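Unit 3: Costing a hand-held gripper station
Notes: Anjana Gamage

The Nirkthorpe bench is the worked case for this unit. The purchase request goes in for the October round, so quotes must be itemised before then. The Yorath quote lists the gripper pair at $1674 before tax, with cabling priced separately. Nemen bundles the cables but charges over $50 for freight to regional campuses.

Wear parts are the line most often left out of a first draft. Finger pads are a consumable and belong under operating costs - the arms and mounts are capital. Inspect pad edges before setting a replacement interval.

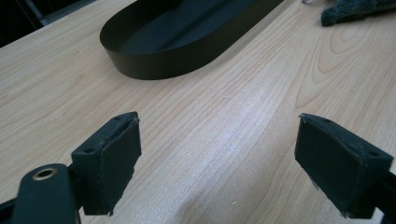
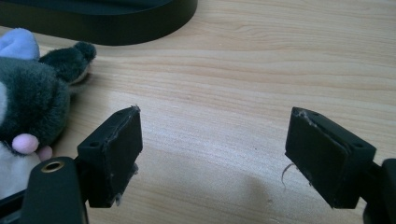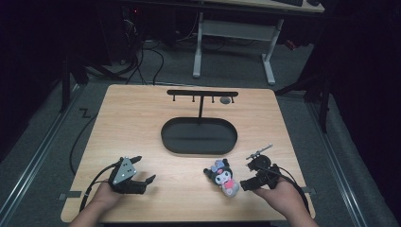
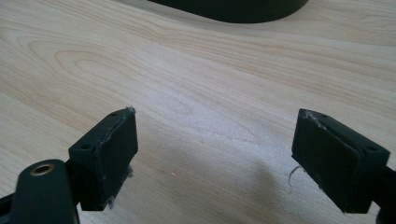 Figure 3. Gripper work at a wood-grain tabletop. Frayed pad edges are visible in the first, second and fourth views.

For the Detska template, enter a pad set at $155 and show the assumed number of sets per year in its own column. Do not average it into the hardware price. Cable replacement is a separate line, as is the bench itself. Items already on the asset register are entered at zero, with the register number in the notes field.

Exercise: prepare a two-year budget for one station using each supplier. State which quote is cheaper at one, two and four pad sets per year, and show your working in Canadian dollars.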